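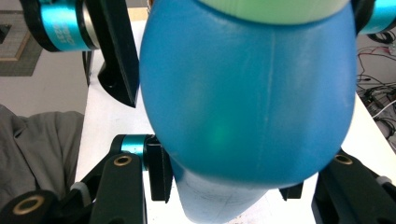
Modules > Household Chemistry for Beginners > Session 3 notes

We use cookies to remember your settings. Accept / Manage

Session 3: What soap does to grease

Hello again all. I'm putting these up a bit early as a few of you asked for something to read on the train. If you missed last time, Yulan Yan has kindly typed up her notes on acids and the kettle, so go and pester her for a copy.

Right – grease. Pour some cooking oil into a glass of water and stir like mad. You'll get a cloud of droplets, and then a minute or two later the oil is floating on top again, looking smug. Water molecules are strongly drawn to each other (remember the little magnets I drew on the board, badly?) and oil doesn't have much to offer them, so the droplets end up joining together again.

A soap molecule has two ends. One end is happy in water and the other, a long fatty tail, would much sooner be in the oil. Put enough of them in the bowl and they crowd round each bit of grease with their tails stuck in and their heads facing out. That little ball is called a micelle, and it rinses away with the water. I find this completely lovely and I've been teaching it for years!

Soap or detergent? In everyday talk we mix them up. Soap is made from fats or oils and an alkali. Most washing-up liquids and laundry liquids use made-up cousins of soap, which chemists lump in with it as surfactants. The big difference you'll notice at home is hard water. Soap grabs the calcium in it and makes scum, that grey ring round the bath. Detergents mostly put up with it.

Guilan Xiong asked whether more foam means a better clean. No, not really! Foam is air trapped in thin films of soapy water. Some machine detergents are made to foam very little and still clean perfectly well.

To try before next time: shake a pepper pot over a plate of water, then touch the middle with a soapy finger. Write down what the pepper does and have a go at saying why. Two or three sentences is plenty – Hanyu, I do mean that.

Reading: chapter 2 of the course booklet, then page 61 for the drawing of the micelle.

Kaiwen Cheng

Contact the course office | Accessibility | Back to top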